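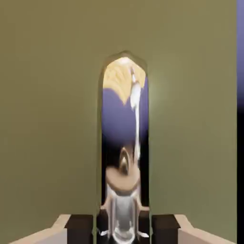 The Door at Prillside

Okay, so my aunt left me a door. I don't mean a house with a door in it, I mean a door, plus the wall it was set in and about 300 square feet of dirt behind it, at the far end of Prillside where the bus turns around. The lawyer read it out twice. My cousin got the boat. My other cousin got the piano and complained about the piano until spring.

I drove up on my next free weekend with a thermos and the key in a sock. (The key came in the sock. It was one of my aunt's, gray with a green toe, and I didn't feel right separating them.) The wall ran along the lane behind the old Gellis bakery, and I must have walked past it every summer as a kid without wondering what it was holding up. The door was narrow and so short that I'd have to duck, and I'm not tall!

The key didn't fit. I tried it upside down, I tried it with some butter off my sandwich, I tried talking to it. Then a woman came out the back of the bakery with flour up to her elbows and watched me for a while.

"That's for the other side," she said.

"The other side of what?"

"The door. It locks from inside. Always has."

Her name was Bukola Isah and she had rented the bakery for eleven years, and in all that time she'd seen my aunt go in through that door every single December and never once seen her unlock it. She'd knock, Bukola said. She'd knock and wait a bit and in she'd go, and an hour later she'd come out with her coat buttoned wrong.

So of course I wanted to know who was letting her in.

"I make bread," said Bukola. "I start at three in the morning. I don't ask people things."

I knocked. Nothing happened, unless you count a pigeon. I felt pretty silly, and it was starting to rain, so I let Bukola feed me a roll with seeds on it and tell me about her landlord, a Mr. Jõgi, who owned half the lane and had offered my aunt 600 dollars for the wall one year and 2000 the next. She'd sent him back a postcard of a donkey both times. That sounded like her. When I was nine I asked her for a bicycle and got a postcard of a donkey, and the bicycle came three weeks later when I'd quit hoping.

Well, that got me thinking. My aunt never gave you a thing when you asked for it. She gave it to you when you'd gone off and gotten busy with something else, and then she'd act surprised that you wanted it.

I went back out, leaned on the wall next to the door, and did the crossword. I mean I really did it, I got into it. I was stuck on a river in five letters and chewing the pen, and I guess I must have shifted my shoulder, and the door just swung in behind me, easy as a cupboard. I fell over backward and lost the pen.

It was a garden. I'd love to tell you it was something grander but it was a garden the size of a decent kitchen, with a pear tree against the back wall and a bench and a tin watering can that said Dornari on the side. The tree had pears on it. This was March, mind you. I had my winter boots on.

There was a second cup on the bench. One cup was my aunt's, I knew the chip in it, and the other was blue and I'd never seen it in my life. They'd both been rinsed and turned over to drain.

I sat there for a long time. I said hello once, out loud, and felt less dumb about it than I'd expected. The rain was coming down in the lane, I could hear it on the bakery roof, and I stayed dry the whole time. I ate a pear. It was a little hard near the core, the way I like them, and I put one in each pocket for Bukola.

When I got up to go I found the lock on the inside of the door, right at hand height, and the key turned in it like it had been oiled that morning. So I could have locked it. I could have stood in there and shut out the whole lane, Mr. Jõgi and all, and I think that's what she meant me to have, the choosing. I turned it back. Then I hung the key on a nail by the frame, still in its sock, and left my thermos on the bench next to the cups.

"Your coat's buttoned wrong," Bukola said, when I came in with the pears.

I looked down and she was right. I hadn't taken it off.

She cut one of the pears in half with the bread knife and smelled it before she bit. Then she asked if I'd be back in December, and I said I thought I'd come sooner than that, if she could spare me another roll, and she wrote my name on the chalkboard under the rye.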